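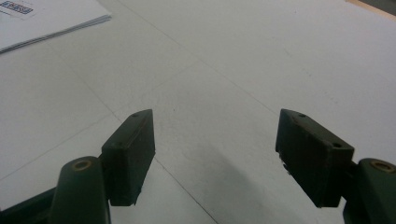 Figure 4.1 Two green gripper fingers, open, on a white surface.

Chapter 4
Statelessness

Most people get a nationality at birth and rarely think about it again. A stateless person is someone whom no country treats as its citizen under its own law. Without citizenship it can be hard to enroll in school, sign a lease, open a bank account or cross a border.

Gheorghița Bogdan was born in Okent to parents who had moved there from Taltard. At 20 she applied for a passport and was refused by both. Her file is used throughout this chapter. When she applied, the district of Buzatu alone had nearly 3,000 residents in the same position, and 70 of them were under school age.
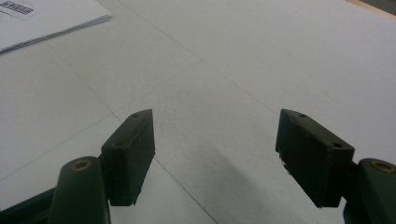 Conflicts between nationality laws are a common cause of statelessness. Some countries give citizenship to children born on their soil, and others give it to the children of citizens. Each rule can work well by itself. Set side by side, they may leave a space like the one between the two green fingers in Figure 4.2, which face each other across bare white surface without meeting. Okent followed descent. Taltard did not pass citizenship to children born abroad. Bogdan met neither test.
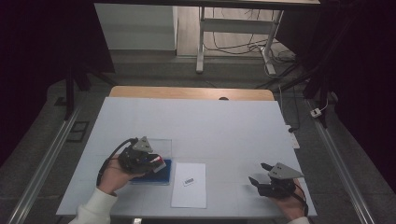
Is a refugee the same as a stateless person?
The two terms overlap but have separate legal meanings. A refugee has fled a country and fears persecution there, and may still be its citizen. A stateless person may never have left home.

Section 4.1 begins with the legal definition and the problem of proof.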